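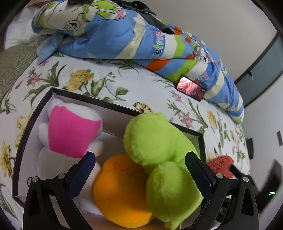

Visit report: Juton bedding and soft goods open day, November 27, 2023

Stop 5: the children's bedroom

The Genska building opens its room sets to visitors twice a year. The tour has 6 stops and takes 61 minutes. I spent most of mine at stop 5, where toy storage is shown on a made-up bed.

The box is rectangular and open, with a white interior and a black outer rim. It held three plush toys: one white in a bright pink garment, one orange, one lime green and fuzzy. The green toy takes the most room. A small shaggy red-orange piece lay just beyond the box.

The sheet is white with yellow flowers, pink lily-like flowers and green leaves. The children's quilt is kept rolled along the back of the bed, stripes and cartoon characters outwards, with the lettering "Getowl" on a blue stripe. Rolling leaves the front of the mattress free for sorting.

Labels at this stop gave no washing temperatures. The Gusura catalogue at the desk lists them on page 28.

Stop 6: the linen store

Shelving by Acuña, fixed to the wall. Depth suits a folded single quilt. Exit is through the loading bay.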